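About Drandum

Hello, and thanks for clicking through to the page most people skip! We're Drandum, a small company that looks after people who make videos for the internet. Some of them have been on YouTube since their school days, some started a channel last spring after the kids moved out, and a good many are somewhere in the middle, with a day job, a decent following and a pile of emails from brands they've never heard of.

Our founder, Treasa Brophy, was one of those people in the middle. She ran a channel about secondhand sewing machines for years (it's still up, and the comments are still lovely), and when the offers started coming in she signed the first contract that landed in her inbox. It gave away a lot more than she'd understood, and getting out of it took her most of a year. Along the way she picked up a fair amount about music rights, usage terms and what the word "perpetual" means, and other creators began calling her for advice. After a while the calls took up more of the week than the sewing machines did, and that is more or less how the company came about.

Angelica Barredo joined next. She and Treasa had met in the comments under a video on bobbin tension, and had been trading messages for ages before they ever sat down to lunch. Angelica had worked in ad sales for local radio and knew how the other side of the table thinks, so she took over the brand deals and still runs them today.
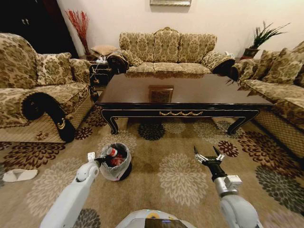

We now work with 60 creators. Most of them cover what we'd call everyday subjects – cooking, hair, home repair, family life, books, running, a little comedy. We keep the list at a size where everyone on it can call and get a person who knows their channel, and when it's full we say so and keep a waiting list. If you're on it, we haven't forgotten you.

What we do depends on what you need. For some people we read contracts and argue over them. For others we handle the whole business side, from first pitch to final invoice, and they just send us the video. Jingyi Meng leads our editing desk, and she and her team cut long videos down for the shorter formats, write captions and fix sound, including sound that was recorded next to a dishwasher. Ingeborg Auer takes care of music and picture licensing, along with copyright claims, which she goes after with a patience the rest of us can only admire. Dörte Weidemann does the books and sends out the payments, and she will also walk you through your first tax season as a self-employed person if you ask her early enough. Please do ask her early!

We get paid when you get paid. We take a share of the deals we bring in, and nothing from your ad money or from anything you had going before you met us. Our agreements run for a year and can be ended with two months' notice by either side. A blank copy goes out with our first reply to you, so you can show it to your family or a lawyer before we've even talked.

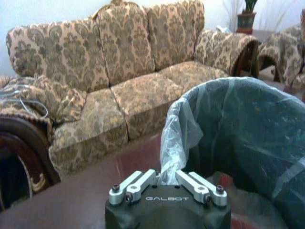 Galbot gripper, close up

Every March we hold Movness, our open weekend for people who are new to all this. It began as a potluck with a slide show and has grown to 170 seats, of which we hold back 80 for people who haven't posted a video yet. There are talks, a long lunch, and a Sunday morning where you can bring a contract and have it read through with you. You don't have to be signed with us to come, and you won't be pestered to sign afterward.

If you'd like to work with us, write and tell us what you make and who watches it. Subscriber numbers are fine to include, though we'd sooner hear about the video you liked making best. Angelica reads the new mail on Mondays, and you should have an answer by the end of that week.

Page last updated 15 August 2026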